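Ticket 421: Gripper opens too early in the bottle cell (simulation)

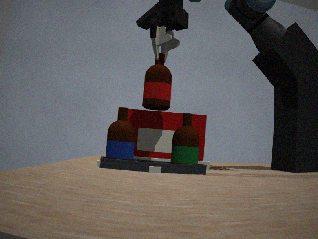
## Reported problem

Opened by Doina Mujić on Thursday, June 18, 2020. Project: Galli. Priority: medium.

The arm takes a bottle by the neck and brings it over the tray. In 7 of 30 runs the fingers open while the bottle is still above the red box, and the bottle falls. I see this only with the red-label bottle. With the blue and the green label I could not repeat it.

No error is written to the log. The run is marked as "placed", and for me this is the more serious part of the fault.

## What I tried

- Restarted the simulator, same result.
- Raised the grip force by one step. The bottle fell the same way.
- Ran the arm at half speed. The fault came less often, but it did not go away.
- Loaded the scene again from the Wuvix backup, no change.

## Reply from Bujar Delić

Thank you for the clear report. I compared the three bottle files. The red one has its origin at the base, and the other two have it at the neck. So the controller calculates a wrong height and thinks the bottle already stands on the tray.

Please open the red bottle file, move the origin to the neck, and save it under the same name. Then delete the cache folder before you start again, otherwise the old file is loaded.

## Result

I did both steps and made 22 new runs. No early opening. The "placed" message still does not check for contact, so I ask to keep the ticket open for this point until the July release.

Status: partly solved, waiting for Bujar.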